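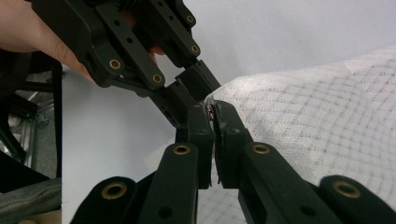

Zippers, week three

Monday's note to myself said "write up the laundry bag result before you forget the details," so I am writing it up. Most of this will only matter if you work on policies for two hands and cloth, or if you have to sit at the table and record the data.

The task is the zipper on a mesh laundry bag. One hand holds the bag steady near the end of the zipper and the other pulls. A person does it without looking. Our policy, trained on demonstrations from the hand-held grippers, was bad at it all through October and only a little better when we picked it up again this year. It reached the right area nearly every time. Then it closed on mesh, or on the tape beside the pull, and dragged the whole bag across the board.

Nhung Phan thought the problem was in the demonstrations and I thought it was in the model. We had 508 of them by then. I spent two days on the action chunk length and the image crop and got almost nothing out of it. She spent one afternoon watching recordings at quarter speed and came back with a list.

Her main point was about what the holding hand does. In many of our episodes the person had both grippers moving at the same time, since that is quicker and feels natural. From the wrist view of the pulling hand, the bag is shifting while the jaws close, and it shifts differently in every episode. The policy has to guess where the target will be, and the target is only a few millimeters wide.

So we wrote a stricter recording rule. The holding hand grips first and stops. The pulling hand waits until the cloth is still, comes in, closes, and stays closed for a short beat before it moves. We called the beat "the hold" and set it at 18 video frames, which was a guess that we never went back to tune.
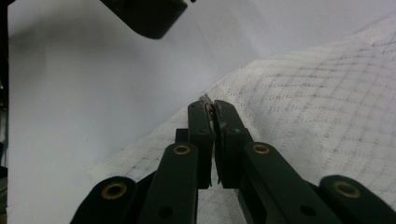

Wrist view with the jaws closed on a small, thin object and the white cloth behind them.

The wrist views are where the difference shows up. With the old recordings you could step through the close and find maybe two or three usable images of the jaws near the pull, most of them blurred. With the hold you get a run of sharp ones. Thiện Chu made a contact sheet of these and it was the first time I could tell at a glance which episodes were good.

We recorded 300 new episodes under the rule and trained on those alone, with the same model and settings as before. I wanted to mix in the old set too, and we did that as a second run.

Results, on the same bag and the same arms, with 46 trials per policy:

Old data only: the pull was grasped in fewer than half of the trials.
New data only: grasped in almost all of them, and most of those ended with the zipper open.
Old and new mixed: in between, and closer to the old one than I would have liked.

The mixed run surprised me. More data should have helped at least with bag placement, where the old set has more variety. My best guess is that the model averages the two styles and starts the pull too early, but I haven't tested that. A fair test would put a style label on each episode and train once more.
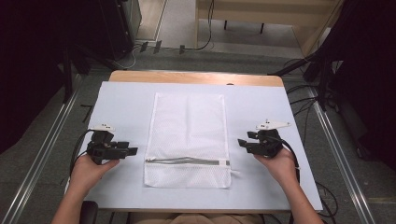 There are costs to the stricter rule. An episode takes longer, and it is tiring to keep one wrist still while the other one works. Thiện could do long sessions without his quality dropping. I got sloppy after lunch and we threw out a good part of my afternoon episodes.

The policy is also slow now. It copies the hold faithfully, so it closes on the pull and sits there before it moves. We tried cutting half of the hold frames out before training. That made it faster and the grasp rate went down slightly. I don't have enough trials on that version to give a number.

Still to do: a second bag with a plastic pull, the label test, and a look at whether the hold matters for the holding hand as well. Nhung wants to try the rule on buttons. I would like to finish zippers first, and we have not settled it yet.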